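Stasia Home Language Circle: call for participants, spring group

We are looking for people who speak Portuguese, Urdu or Pashto at home and who would like to help us with a study on household words. The study is about how families mix two languages when they do ordinary things in the house, such as cooking, washing and putting clothes away. You do not need any special education. You need only to be over 18 and to live with at least one other person who speaks the same language as you.

The study is led by Rosimeire Aguiar. Khurram Lodhi is responsible for the Urdu group and Atif Yousafzai for the Pashto group. In the first round we collected 2,232 words and short expressions from 184 speakers. Many of them are not in the usual dictionaries, and for some things, for example a clothes hanger, one family can have several names.
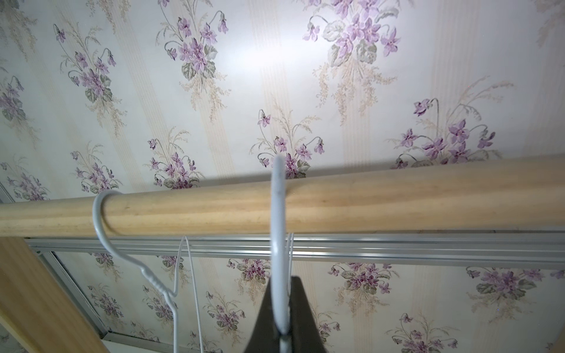
Do I have to speak English well to take part?
Basic English is enough, and all meetings are held in your home language.

What we ask from you

You will come to five meetings at our rooms in Jakwood. Each meeting takes one hour and a half, with a short break for tea. In the meetings you talk in pairs about your daily work at home, and we record only the sound. Between the meetings you keep a small notebook, where you write the words you hear in your family. Spelling is not important for us. If you write Urdu or Pashto with Latin letters, this is also fine.

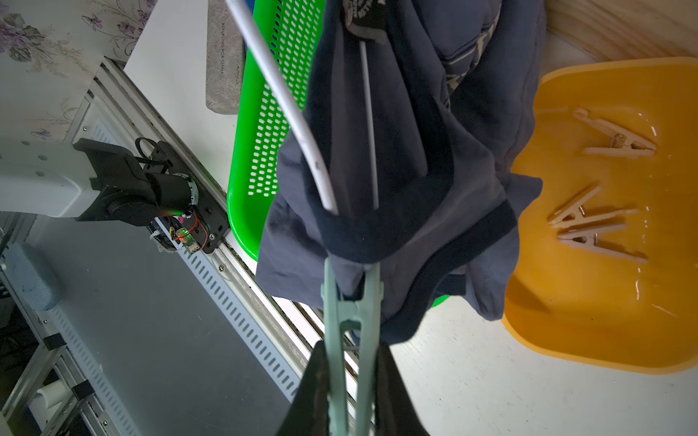 Will participants be paid for their time?
Each person receives a payment after every meeting, and we also return the bus fare if you bring the ticket.

Please tell us before the first meeting if you need a place for a small child. There is a playroom next to the meeting room, but it has only five places and we give them in the order of the messages.

Your name will not be in any report. You can leave the study when you want, and you keep the payment for the meetings where you already came. The recordings are stored by Mudassar Bhutto, who can also delete yours if you ask him in writing before the end of July.
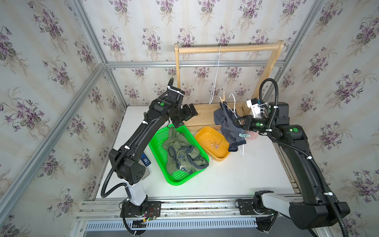

After the last meeting we will print a small word list for each language, and every participant gets a copy. The Portuguese list is prepared by Jeferson Amaral, who would be especially glad to hear from families from the north of Brazil and from the islands, as we had very few of them in the first round.

How to apply

Write a short message to the Stasia office, in English or in your home language, by 25th January. Please include your name, your languages, the ages of the people in your home and the hours when you are free. We answer all messages, also when the group is already full.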